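Mieke Kuipers has spent most of the winter watching one arm pick up toy fruit. She leads the manipulation work at Parner, where her group trains a policy on short demonstrations and then tests it on layouts it has never been shown.

The result she published in February is a modest one. With 218 demonstrations, the policy did as well as an earlier version trained on 2000. The difference was in how the demonstrations were chosen.

"We used to record whatever was easy to record," Kuipers says. "You put the strawberry in the same spot all afternoon and the arm learns that spot."

Her colleague Joris Bosman wrote the script that now picks each starting layout. It looks at where the policy is least certain and asks the operator for that case next. An operator gets through 40 layouts in a session.

"It's boring work," Bosman says. "The script keeps asking for things close to the bowls and plates, and those are slow to set up."

Failures remain. In the last round of tests there were 17, most of them grasps that started too near the rim of a dish. Kuipers wants to look at those before adding new objects.

"I'd like to know if it's the camera angle or the data," she says. "Right now I can't tell you."
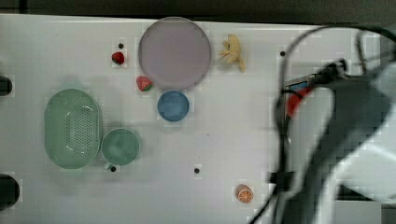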